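Section 4. Swapping and comparing grippers on the bin cell

Burkoment test bench guide, July 2023

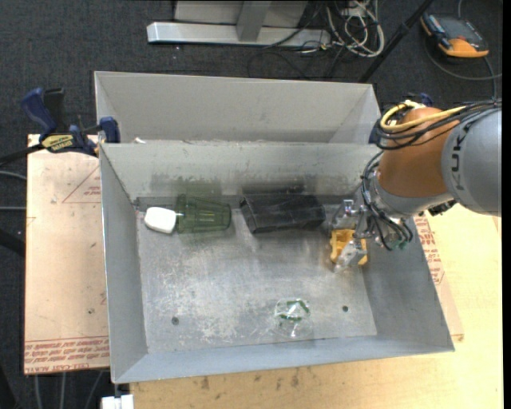 How many picks do I need before I can say one gripper beats another?

Plan on 300 per gripper with the same set of items. Shorter runs are fine for finding a bad cable or a wrong payload value, but don't compare success rates from them.

4.1 What you need

Arm already mastered and tested per Section 3. If you skipped Section 3 go back.
Two metal bins, back to back.
Bar clamps for the ends where the bins meet.
Both grippers: the Noda finger gripper and the Plilex suction head.
Adapter plate and the screws that live with it. Not screws from the drawer.
Item set, see 4.4.
Log sheet, paper or file. Paper is quicker.

Use the same arm, same bins, same speed for both grippers. If you have to change any of the three in the middle of a comparison, start the comparison over.

4.2 Setting up the bins

1. Put the front bin down first. Long side toward you. Robot comes in over the right wall.

2. Push the second bin up against the back of the first. Rims should touch along the whole length. Small gap is OK, a finger-wide gap is not - parts fall in there and you'll be moving both bins to get them out.

3. Clamp left end, then right end. Snug. Don't crank on them, the rims bend.

4. Leave the protective paper on the acrylic. Cleaner that way, and the bins slide on it when you need to nudge them. If the paper has torn under a bin corner, tape it flat.

5. Empty both bins and wipe the floors. Check the second bin again right before a run. A leftover part in there gets counted as a successful place and you won't notice till the numbers look too good.

6. Jog the arm by hand to each corner of the front bin and write down the coordinates. Slow speed. Then type them into the bin file.

Note: scuffs on the bin floor are normal. Bright reflections off the floor and back wall are normal too, and the camera will not like them. See 4.6 before you start moving lights.

Caution: the side walls slope outward. The bin model in the controller must have the slope in it. With straight walls in the model the wrist thinks it has more room low down than it does, and the gripper body hits the wall on any part sitting close to the foot of it.

4.3 Mounting a gripper

Same steps for both, differences noted.

1. Bring the arm to the service position. Well clear of the bins.

2. Stop the program. Drives off. Put the pendant somewhere you can reach it and where no one will step on it.

3. Close the air valve and bleed the line (Plilex only). Wait for the hiss to stop.

4. Unplug the old gripper at the connector. Pull on the connector body, never the cable.

5. Hold the gripper with one hand and back the screws out with the other. Or get a second person, it's heavier than you expect.

6. New gripper on. Start all screws by hand, then tighten crosswise.

7. Plug in. Push till it clicks. Tug lightly.

8. Dress the cables. Leave a loop beside the wrist big enough for full rotation both ways. Tie the loop to the arm, not to the gripper.

9. Drives on, slow speed. Turn the wrist all the way one direction, then all the way back. Watch the loop the entire time. If it pulls tight anywhere, stop and give it more slack.

10. Load the matching tool file. Noda and Plilex have seperate files. Check the name on the screen, then check it again.

Caution: wrong tool file is the most common mistake on this bench. The suction head is shorter than the fingers. Run fingers with the suction file and they go into the bin floor.

Caution: keep hands out of the fingers whenever gripper power is on. They close on startup to find zero. No warning beep.

Note: cable too loose is also a problem. A loop that hangs below the wrist will drag over the rim and flip parts. Check the lowest point of the loop with the gripper down in the rear corner, worst spot for it.

4.4 The item set

Mixed household and toy-type stuff. What matters is the kinds of surface, so replace a broken item with one of the same kind.

Need at least one of each:

Open or blocky plastic shape, bright color. Fingers usually do well here. Suction has trouble finding a flat patch.
Ribbed cup or tumbler, on its side. Rolls. Ribs leak air under a suction cup.
Dark, slightly shiny container. Hard for depth.
Smooth white item with rounded corners.
Clear plastic. Hard for everything.

Reset the items the same way for each run. Tip them in from a box, don't place them one by one. Hand placing always ends up neat, and neat is easier.

If something lands outside the bin, put it back in the box and tip the whole lot again.

Note: parts along the back wall or in corners stay where they are. Don't pull them out to the middle. Wall picks are half the reason for the comparison.

4.5 Running the comparison

1. Mount gripper A per 4.3. Flip a coin for which is A, we've had arguments.

2. Warm up with 30 picks. Don't log these. Listen for anything rubbing.

3. Set speed override to the value in the bench file and lock it.

4. Tip items in. Take a still from the overhead view if your setup saves one.

5. Start the program. Stay at the pendant.

6. Log each attempt as one of these:

OK - lifted and released in the second bin.
Drop - lifted, lost on the way.
Miss - closed or sealed on nothing.
Push - touched the item, moved it, didn't lift.
Stop - collision stop or you hit the button.

7. When the bin is empty or the program gives up, note what's left and where. Then reset.

8. Swap at the halfway mark. Mount gripper B, run its full count, go back to A and finish. Evens out drift in the light and in whoever is logging.

9. Save the run with gripper name first, then bench, then run number. Example: noda-burkoment-38.

Caution: after a collision stop, do not just press resume. Jog straight up, out of the bin, look at the fingers or cup, look at the bin clamps. Bins shift when they get hit. If a bin moved, redo step 6 of 4.2.

Note: a Drop that lands in the second bin is still a Drop. Log what the gripper did.

Note: for fingers, write down which way the fingers were turned on a Push near a wall. One finger across the front of a part and the others behind it is usually a good grab. Finger tip on top of the part is a Push every time.

4.6 Things that go wrong

Gripper stops short of the part.
Tool file first. Then floor height in the bin file. Then check for something stuck under the bin - small blocks, tape rolls, a screw. One corner lifted is enough.

Camera sees parts that aren't there.
Reflection. Shiny walls mirror dark and colored items pretty well, and the detector may put a pick point on the mirror image. Raise the wall margin in the vision settings a little at a time. Too much and it ignores real parts by the wall.

Clear part never gets picked.
Expected. Log as left over. If you want to test it on its own, do that as a separate run and say so in the file name.

Fingers open but won't close.
Connector at the wrist. Reseat it. If the light still doesn't come on, swap in the spare cable before you touch anything in the controller.

Suction says sealed, nothing on the cup.
Dirty cup or a nick in the lip. Wipe, look, replace. The vacuum threshold may be too low as well, but try the cup first.

Part wedged in the seam between bins.
Drives off, loosen one clamp, lift it out, clamp again, touch off the corners. Yes all of that.

Arm faults when reaching the far left corner.
Known on benches where the base sits too far right. Move the bins toward the arm. The Guzmán bench has tape marks for this, copy the distance from there if you can get to it.

Holes in the bin floor grab small parts.
Only bothers fingers. Cover with thin tape if the item set has anything small enough to catch. Cover them for both grippers or niether.

4.7 Reading the results

Compare by item kind first, total second. Totals hide a lot. In our January round the two grippers came out close overall, and the item sheets looked nothing alike - fingers lost time at the walls, suction lost nearly everything on the ribbed and open shapes.

Time per pick: use only OK picks. Fingers need longer to close but retry less. Put both numbers in the report - seconds per OK pick and retries per OK pick.

Count Stops separately and don't average them in. A gripper with more than two Stops in a run needs its approach height looked at before anyone draws a conclusion from it.

4.8 Putting the bench away

1. Arm to service position, drives off.
2. Air closed and bled.
3. Items back in their box, all of them. Check under the rims.
4. Clamps stay on.
5. Gripper stays on the arm only if you're back the next day. Otherwise off and in its case, cap on the connector.
6. Pendant on its hook, cable coiled. Not on the carpet.
7. Copy the log off the bench PC.

Camera calibration is in Section 5. Do it again any time the bins have been lifted off the table.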